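Administrateur ou administratrice systèmes Linux, stockage et sauvegarde (CDI)

Dernière mise à jour : décembre

Werko héberge et exploite les serveurs de fichiers de laboratoires, de bureaux d'études et de petites équipes industrielles. Nous cherchons une personne pour rejoindre l'équipe stockage, qui compte aujourd'hui quatre administrateurs. Le poste est à pourvoir dès que possible, à temps plein, avec deux jours de télétravail par semaine après la période d'essai.

L'équipe gère 174 serveurs physiques et un peu plus de machines virtuelles, presque toutes sous Debian. Les données des clients sont sur ZFS pour les installations récentes, sur ext4 et LVM pour les anciennes. Il reste 21 machines sous XFS qui doivent être migrées, et ce sera le premier chantier de la personne recrutée. Les partages sont exportés en NFSv4 et en Samba, avec authentification Kerberos chez la plupart des clients. La configuration est gérée par Ansible. Quelques scripts shell plus anciens tournent encore au démarrage et sont à reprendre un par un.

Vos tâches

Assurer l'exploitation courante : surveillance des pools, remplacement des disques, suivi des quotas, mises à jour du noyau.
Préparer et mener la migration des volumes XFS, avec reprise des ACL et des attributs étendus.
Maintenir les sauvegardes (Borg et envois d'instantanés ZFS vers le site secondaire) et tester les restaurations chaque mois.
Traiter les tickets de niveau 2 et 3. Le niveau 1 est assuré par une autre équipe.
Tenir la documentation interne à jour.
Participer à l'astreinte, une semaine sur cinq une fois l'équipe au complet. Elle est indemnisée et les interventions de nuit sont récupérées.

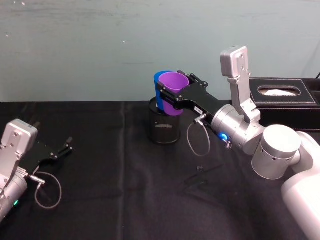

Les volumes à administrer sont de nature assez différente d'un client à l'autre. Ascombe stocke surtout des plans et des documents de bureau, avec beaucoup de petits fichiers et des droits compliqués. Lynch écrit de gros fichiers vidéo en continu et les relit rarement. Chez d'autres clients, les fichiers arrivent par lots, parfois 400 Go dans la nuit, qu'il faut passer en lecture seule dès que la somme de contrôle est validée. La personne recrutée aura à choisir les tailles de bloc, la compression et la politique d'instantanés selon ces usages.

Profil recherché

Trois ans d'expérience au moins en administration Linux, dans un environnement où des utilisateurs dépendent de vous. Le diplôme n'est pas un critère. Il faut être à l'aise avec les systèmes de fichiers : options de montage, réparation d'un volume mal démonté, lecture des journaux, permissions POSIX et ACL. Bash est indispensable, Python est utile. La connaissance de ZFS est appréciée, mais nous formons en interne si vous venez de LVM ou de Btrfs. Anglais lu couramment. Le permis B est nécessaire pour les déplacements à la salle machines de Stastwood, deux ou trois fois par mois. Le véhicule est fourni.

Conditions

CDI, statut cadre, 37 heures par semaine avec RTT. La rémunération est fixée selon l'expérience, sur une grille communiquée dès le premier entretien. Titres-restaurant, mutuelle prise en charge à 67 %, remboursement des transports en commun. Vous choisissez votre poste de travail, portable ou fixe, et votre distribution.

Déroulement du recrutement

Un premier échange par téléphone d'une demi-heure, puis un entretien technique sur place avec deux membres de l'équipe. L'entretien comprend un exercice sur une machine virtuelle dont un volume ne se monte plus. La documentation et les pages de manuel sont autorisées. Nous regardons surtout ce que vous vérifiez avant d'écrire sur le disque. Réponse dans les dix jours, y compris en cas de refus.

Candidature

Envoyez un CV et quelques lignes sur une panne de stockage que vous avez eu à traiter à Urmila Mittal, responsable de l'équipe stockage, par le formulaire de contact de Werko, rubrique Recrutement. Une lettre de motivation n'est pas demandée. Pour toute question sur le poste, Urmila Mittal est joignable au standard le lundi, de 14 h à 16 h.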